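Startseite Unternehmen Produkte Presse Händler Kontakt

Pressemitteilung

Sandska erweitert die Textilserie Leka: gewebte Tischdecken ab sofort auch im deutschen Fachhandel

Zendholm, 2020-08-28. Der Textilhersteller Sandska bringt seine Serie Leka nach Deutschland. Die Tischdecken und Tischläufer wurden bisher nur über den eigenen Laden in Zendholm und den Versand verkauft. Ab sofort sind sie in 30 Fachgeschäften erhältlich. Den Vertrieb übernimmt die Firma Prolten, mit welcher Sandska bereits bei Bettwäsche zusammenarbeitet.

Die Serie Leka umfasst 22 Farbstellungen, von hellen Sandtönen bis zu einem dunklen Blaugrün. Sieben davon sind neu und wurden für diese Saison entwickelt. Bei der Auswahl der Farben hat das Unternehmen die Wünsche der Kundschaft berücksichtigt. In einer Befragung, an der 3479 Haushalte teilgenommen haben, wurden vor allem ruhige und natürliche Töne gewünscht, die sich mit vorhandenem Geschirr leicht kombinieren lassen.

Alle Decken der Serie werden in der Weberei in Zendholm hergestellt. Das Garn wird vor dem Weben gefärbt, sodass die Farbe auch nach vielen Wäschen gleichmäßig bleibt. Die Kanten sind doppelt umgenäht und die Ecken sauber verdeckt. Auf eine Beschichtung wurde bewusst verzichtet. Die Decken können bei 60 Grad in der Maschine gewaschen und anschließend auf der Leine getrocknet werden. Das Bügeln ist möglich, aber in den meisten Fällen nicht notwendig, wenn man den Stoff noch feucht in Form zieht.

Viele Menschen haben in den vergangenen Monaten den Esstisch auch als Arbeitsplatz benutzt. Sandska hat diese Entwicklung bei der Planung beachtet. Eine Tischdecke soll heute das Frühstück, die Hausaufgaben der Kinder und ein Telefongespräch am Nachmittag gut aushalten. Deshalb wurde die Bindung etwas dichter gewählt als bei der früheren Serie. Der Stoff liegt ruhig auf der Platte und verrutscht weniger leicht.
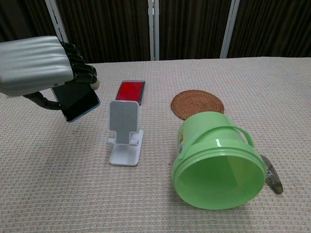 Tischdecke in Beige mit feiner Gitterstruktur, dazu Smartphone und weißer, klappbarer Handyständer.

Die Decken werden in vier rechteckigen Größen und in einer runden Ausführung angeboten. Sondermaße können über den Fachhandel bestellt werden, die Lieferzeit beträgt in diesem Fall drei Wochen. Passende Servietten sind für Ende des Jahres geplant. Händler, die Interesse an der Serie haben, erhalten von Prolten auf Anfrage eine Mustermappe mit Stoffproben in allen Farben.

Über Sandska
Sandska stellt in Zendholm Heimtextilien für Tisch, Bett und Bad her. Das Unternehmen betreibt eine eigene Weberei mit angeschlossener Näherei und verkauft seine Produkte im eigenen Laden, im Versand und über ausgewählte Fachgeschäfte.

Pressekontakt
Sandska, Abteilung Presse, Zendholm
Der Abdruck ist honorarfrei. Um ein Belegexemplar wird gebeten.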